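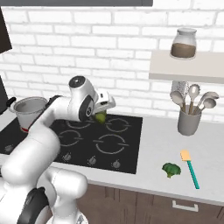 I'd want to see it handle a vegetable a hundred times on screen before I let it near my own stove, a reader wrote after the first build log went up. That is pretty close to how the Bernex build works, and most of the mail since then has been on the same subject, so the simulation questions come first.

Bernex Arm Build: Frequently Asked Questions
Last updated 2024-03-16

Why is there a kitchen in the simulator when the arm lives in a workshop?

A kitchen counter is the job I'm building it for. The shared workshop in Ustutton has a bench, a vise and a sink, and I'm not allowed to cook there. The simulated counter has a cooktop, a pot and some broccoli, enough to practice picking up, carrying and putting down. When a motion behaves on screen I run it on the bench arm with the speed turned down.

Is the simulated arm the same as the real one?

No. The screen model is a cleaner arm than mine. My real one has printed links, visible screws and a cable bundle zip-tied along the forearm. The joint order is the same, and I changed the link lengths in the model file to match what I measured on the bench. If you build your own, measure after assembly. My forearm came out longer than the drawing because of a spacer I added and forgot.

What did it cost?

I have spent $384 on motors, bearings, the power supply and filament. That leaves out the computer, which I already had, and the workshop membership. The first set of shoulder motors was a mistake and is included in the total.

How long did the printing take?

108 hours of machine time for the parts now on the arm. I did not keep track of the failed prints. The base and shoulder took the longest. Print the shoulder with the bearing seat facing up or it will need a lot of sanding.

Which motor controller do you use?

A Starkex board, mounted under the bench in a plastic project box with a fan. It gets warm with all the joints holding position, so leave the lid vents clear. Set the current limits before you connect anything. Mine shipped with the limits off.

What is Chou?

Chou is my name for the control program. It reads a list of poses, works out the joint angles and sends them to either the simulator or the board. There is one switch in the settings file for which of the two it talks to. Check it every time. I have sat watching the screen for a motion that was happening on the bench behind me.

Why broccoli?

It is an awkward shape. Blocks are too easy: the fingers close on two flat sides and you learn very little. A floret has a bumpy top and a short stem, and where the fingers land makes a difference. On the bench I use real florets until they go limp, then buy more. Foam ones slide differently and I gave up on them.

What about long tools, like a spoon or a spatula?

Those are harder, and it's where most of my time is going now. A tool standing in a pot has to be approached from the side, with the fingers open wide enough to clear the handle and low enough that the tool doesn't tip when they close. The pot's own handles take up room too. I plan the approach in two moves — one to a waiting pose beside the tool, then a slow straight move in.
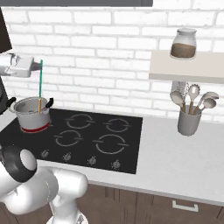
The waiting pose matters more than I expected. If it is too close, a small error in the shoulder puts a finger into the handle before the slow move even starts. If it is too far out, the elbow ends up nearly straight and the last stretch gets jerky. I keep a separate waiting pose for each spot on the counter and store them all in one text file. There is a copy in the download folder.

How do you keep the arm from hitting the pot?

In the simulator, Chou checks each pose for contact and stops at the first one it finds. On the bench I have no sensors for that. I use low current limits, slow speed and a stop button I can reach without leaning over the arm. The pot on the bench is a thin aluminum one that already has dents in it.

Can I run the simulation without building the arm?

Yes. Set the switch to the simulator and leave the serial port line blank. A laptop with basic graphics will run it, though you may want to turn the shadows off. The sample motion has 329 poses in it and takes a while to load the first time.

How heavy a thing can the real arm lift?

I keep it under 15 ounces with the arm stretched out. It will lift more close to the base, but the elbow gears are printed plastic and I don't want to print them again. A floret is no trouble at all. A full pot is out of the question.

Has it cooked anything?

No. There is no heat anywhere on the bench, and the plastic I print with would soften near a hot burner. For now the arm moves things around on a cold surface. A different material for the gripper fingers is on my list for June.

Where are the files?

In the download folder linked from the build log. The printed parts, the pose lists and the Chou settings are separate archives. If you change the link lengths, change them in the settings file and in the model file both — they don't read from each other yet.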